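Tollilora Old Apples Project
Progress report to the Urkeo Fund
4 August 2025

Summary

We are having a wonderful year. The grafting went far better than we had any right to expect, the nursery rows are full, and we have found apples that we had only ever read about in old sale lists. We are behind on the printed guide and on the fencing at the lower site, and both are explained further down. The budget is on track apart from the water line, where we overspent.

Finding the trees

You will remember from our application that the whole project rests on old farmyard trees around Tollilora that are still bearing but won't be for much longer. Most stand alone behind a barn or at the end of a lane where an orchard used to be. We asked people to tell us about them, and they did! Notes came in by mail, by phone, on the back of feed receipts and in one case on a paper plate. All told we heard about 50 trees on farms and in backyards and got cuttings from 41 of them. The rest were either too far gone to give healthy wood or turned out to be pears (we took a note of the pears, and we'd love to talk to you about pears some day).

Identifying them is slow work. A fair number match varieties in the old county fair books, and we're confident about those. Others look like one thing in the leaf and another in the fruit, and we will have to wait for a proper crop before we put a name on the label. For now they carry the name of the lane they came from. People seem to like that, and we may well end up keeping some of the lane names for good.

The one we are most excited about is a small, hard, russet apple from above the Quintanilla road. The family has always called it the Keeper. They store it in sand in the cellar and eat it in spring, and we were given a few from the bottom of the box when we went up for cuttings. The skin was wrinkled like an old glove and the flesh was still crisp, with a taste somewhere between pear and lemon peel. There is nothing quite like it in any book we own.

Grafting

We cut the wood while it was fully dormant, wrapped it in damp newspaper and kept it in the borrowed walk-in cooler until the rootstock arrived. Grafting itself took up most of March. We had planned on doing nearly all of it with the whip-and-tongue cut, and for pencil-thick wood that is still the best join there is. But wood from very old trees is often short and skinny, with the buds crowded close together, and we lost a lot of time trying to make long clean cuts in pieces that didn't have the length for it. Halfway through we switched to a simple cleft for anything thin.

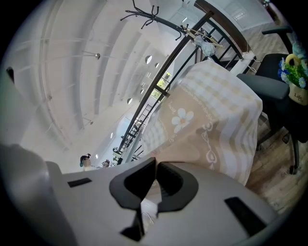 The cleft grafts are not as pretty, and they leave a bump that takes a couple of seasons to grow out, but they held. By the end we had almost 400 young trees in the nursery rows. Losses so far have been light, and most of those were in the row nearest the gate, where the wind comes straight through. We have put up burlap on that side and will plant a proper hedge in the fall.

A word about tape. Our application budgeted for the stretchy film that breaks down in the sun, and we would buy it again without thinking twice. The old-style rubber strips we were given went brittle on the south side of the stems and had to be cut off by hand. If you fund other groups doing this kind of work, please pass that along.

The nursery rows

The upper nursery is looking great. The soil there was poor when we started, mostly clay with a thin skin of grass, and the leaf mold we spread last fall has made a real difference. You can push a trowel in now. The young trees have made good straight growth, and the strongest are already taller than their stakes.

Water was our big worry and also our big overspend. The old line from the Bitent spring turned out to be cracked in more places than the survey showed, so we replaced the whole upper section instead of patching it. The money came out of the signs budget, as we agreed with you by phone. It was the right call. We had a long dry spell in early summer, and the rows came through it with hardly a curled leaf.

The lower site is another story. Deer walked in before the fence was finished and browsed the tops off the outside row. Those trees will recover, but they've lost a year. The posts are in now, the wire is on order, and until it comes we are using individual cages made from leftover garden mesh. They look terrible and they work.

Voles have been a smaller problem. We pulled the mulch back from the stems and fitted guards, and the chewing has stopped for now. We'll check again once the grass dies back.

Classes and open days

This is the part of the work that has surprised us most. We offered the grafting class as a side activity and thought of it mainly as a way to get extra hands for a few afternoons. It filled up right away, with a waiting list, and we ran a second round to fit everyone in. People brought wood from their own trees, a grandparent's tree in many cases, and went home with a grafted whip in a milk carton. We have been getting photos of those milk cartons ever since -- some on porches, some on kitchen windowsills, one strapped into a car seat.

The tasting in the hall was just as lively. We put out stored apples from the cellar boxes next to supermarket ones, and we served cider, sharp cheese and an apple butter that disappeared before we could write down what was in it. A good deal of the talk was about what people remembered: which tree was for pies, which one was for the pigs, which one you climbed. We wrote down as much as we could keep up with, and those notes will go into the guide.

We did hear one worry again and again at the tables, and it was about who gets the trees. Our plan was to give first pick to the farms that supplied wood, then to schools and churches, and to sell whatever was left to cover costs.
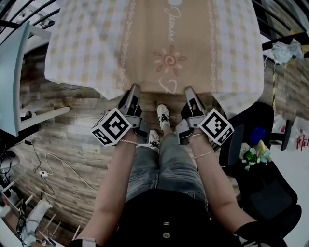 One Quintanilla grower wrote to us afterward to say that the plan was fair but that it left out renters, and that plenty of people who would look after an apple tree beautifully don't own the ground to put it in. The same letter asked whether a tree could be "adopted" on shared land, with the picking rights going to whoever does the pruning. We think that's a terrific idea. We've already spoken to the town about the strip beside the ball field, and the answer was a friendly maybe. If it goes ahead, we would like to set aside part of the first batch of trees for it, and we'd welcome your thoughts before we promise anything.

The guide

The printed guide is late. We had hoped to have a draft for you with this report, and what we have is a thick folder. The descriptions of leaf, bark and blossom are mostly written. The fruit pages can't be finished until we've seen the fruit, and this year's set looks patchy after the late frost. We'd like to ask for an extension on this item so that we can cover two harvests in place of one. There would be no extra cost, and the guide would be a great deal better for it.

Money

Spending on rootstock, tape and tools came in a little under budget. Water came in over, as described. Fencing is part spent, with the wire still to be paid for. Class costs were covered almost entirely by the donation jar, so we would like to move what's left on that line to deer guards, if you agree. The full sheet is attached with receipts.

What comes next

Through the fall we'll be picking and photographing fruit, starting with the early yellow apples and ending with the Keeper, which isn't ready until the leaves are down. The hedge goes in on the windy side of the upper nursery. Fence wire goes up at the lower site as soon as it arrives. Over winter we will go back to the trees we couldn't take wood from and try again with whatever new growth they've made.

Please do come and see us. Picking time is the best time to visit, and there will be a box of something to take home. Bring boots for the lower site, as the path by the spring is still mostly mud.

With thanks,
The Tollilora Old Apples Project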